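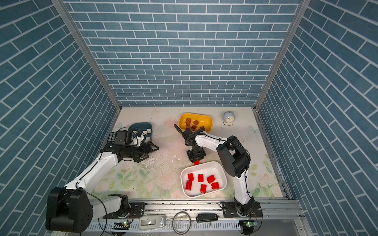

Arrumar as peças de montar

16 de junho de 2007

Há muito tempo que ando para escrever sobre os blocos. Cá em casa existem três proveniências diferentes: os que vieram da casa da minha mãe, os que comprámos novos e um saco que o Timothée Leblanc nos deu quando se mudou para o apartamento de Lullar e não quis levar tralha. Tudo junto dava uma caixa de cartão que já não fechava, e era preciso despejá-la no chão cada vez que alguém queria uma peça.

O sistema que usamos agora é o dos tabuleiros. Um tabuleiro branco, raso e rectangular, para os blocos de uma só cor, e outro azul-escuro, a puxar para o verde, para o que está partido ou que ainda não se sabe onde pertence. Comprei os dois na Filport, na secção de cozinha e não na dos brinquedos, onde as caixas de arrumação custavam o dobro e tinham tampas que estalam ao fim de um mês.

Começámos pelos vermelhos. São os que mais se usam e os que mais se perdem debaixo do sofá. Vão para o tabuleiro branco de qualquer maneira, uns deitados, outros tortos. No início ainda tentei encaixá-los em filas, mas desisti na primeira tarde. Num tabuleiro raso vê-se logo o que lá está e a mão entra sem esforço. Se as peças ficam em mais de uma camada, é sinal de que falta outro tabuleiro.

Os cacos são outro assunto. Quem tem brinquedos de plástico com alguns anos sabe que há sempre pedaços brancos de qualquer coisa, com a borda irregular, que podem ter sido uma roda, uma janela ou um prato da cozinha de brincar. Dantes ficavam misturados com o resto. Agora vão para o tabuleiro escuro, onde o branco se vê bem, e no fim do mês decido: o que se pode colar, cola-se, o que pica vai para o lixo. Usei durante uns tempos a cola Coughlan, que segura bem mas deixa um rebordo amarelado. Para peças brancas não a recomendo.

Por baixo de tudo está o tapete das flores. É claro, com flores cor-de-rosa e folhas verdes, e já teve melhores dias. Tem manchas que não saem e junta migalhas no meio, por mais que se sacuda. Já experimentei sabão azul e branco, bicarbonato e um produto da Lenano próprio para vinil. O sabão foi o que fez melhor, com uma escova macia e água morna. O produto da Lenano tirou uma nódoa de caneta e deixou uma sombra no sítio. Continuo a gostar do tapete - os blocos não fazem barulho ao cair e não riscam o chão - e não estou com vontade de o trocar antes de Setembro.

As paredes do canto levaram o papel de tijolo azul, com as juntas brancas. A minha irmã acha que é de mais com as flores por baixo. Talvez seja. O papel limpa-se com um pano húmido, e para aquele canto foi isso que contou. Quem o for aplicar deve ter cuidado nas esquinas: o padrão tem de bater certo de uma parede para a outra, ou nota-se logo na linha das juntas. Eu cortei a primeira folha mal e tive de comprar outro rolo.

Quanto à lavagem das peças, faço-a 2 vezes por ano. Meto os blocos num saco de rede para roupa delicada, fecho bem e deixo de molho numa bacia com água morna e um pouco de detergente da loiça. Depois passo por água e ponho a secar em cima de uma toalha, com os encaixes virados para baixo. Na máquina também dá, num programa frio e sem centrifugar, mas alguns dos blocos mais velhos saíram de lá baços. Os que têm autocolantes lavam-se à parte, só com um pano.

Na última lavagem aproveitei e contei tudo, coisa que nunca tinha feito. São 363 blocos, dos quais mais de 100 vermelhos. Pus 50 de lado para dar, quase todos das cores repetidas que ninguém cá em casa escolhe, e estão num saco à entrada à espera de que eu passe pelo infantário.

Falta resolver as peças pequenas, as que não são bem blocos: dobradiças, rodas, umas antenas. De momento estão num frasco de compota. Não é grande solução, o frasco é fundo e as rodas vão sempre parar ao fundo. Vi umas caixas de divisórias na loja de ferragens, das que se usam para parafusos, e na próxima ida trago uma para experimentar. Se alguém já tiver usado dessas, diga-me nos comentários se as divisórias ficam no sítio quando se vira a caixa - as que tive para as linhas de costura saltavam todas.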